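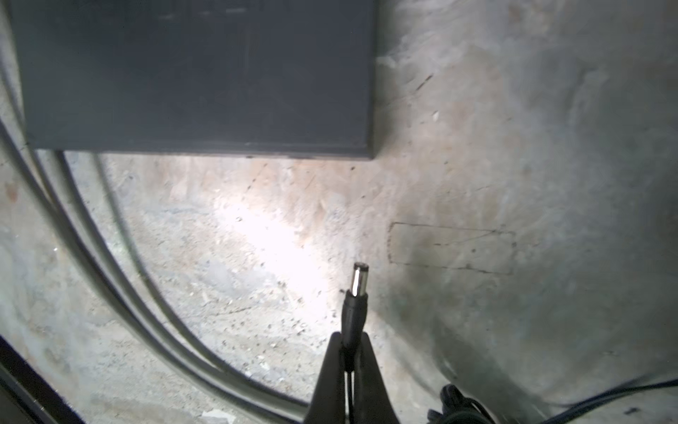 Subject: Re: [Skakton list] The box of mystery power supplies

Hello all,

Zinash Woldemariam wrote:

> I've got a drawer full of black plugs with no idea which
> belongs to what. Is it worth sorting them, or should I take
> the lot to the tip on Saturday? I did find a barrel one that
> fits my old Feretti radio, but I'm scared of plugging it in.

Zinash, please don't take them to the tip! I did my own drawer last month and loved every minute of it (my sister thinks I need a holiday). I had 32 in there, going back to a Siregar answering machine I'd forgotten we ever owned.

First thing, clear a decent bit of worktop and get them all out of the knot. Then do one at a time: read the label on the box part, find the output line, and write the volts and amps on a bit of masking tape folded round the lead, close to the plug end. I can't tell you how pleasing it is when you've done 15 of them and they're lying there in rows.
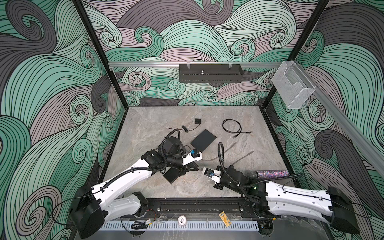 Coil each lead loosely once it's labelled. I used to wind mine tight round the adapter and lost two that way, the wire went just where it leaves the box. A big floppy loop and a twist of garden tie does the job beautifully.

On the radio: do check before you try it. A barrel plug fitting snugly tells you nothing about the voltage, and they come with the middle positive or the middle negative. Look for the little drawing with a dot inside a broken circle on both the radio and the adapter. Voltage and drawing have to match, and the amps on the adapter should be the same as the radio asks for or higher. If the label has rubbed off, bring it along and I'll put my meter on it, I'd enjoy that.

Anything spare after all this, the Jendport swap shelf will have it gladly so long as it's labelled. I took in over 40 leads and adapters from the lot of us last time and most had gone by teatime!

Gizella Kiss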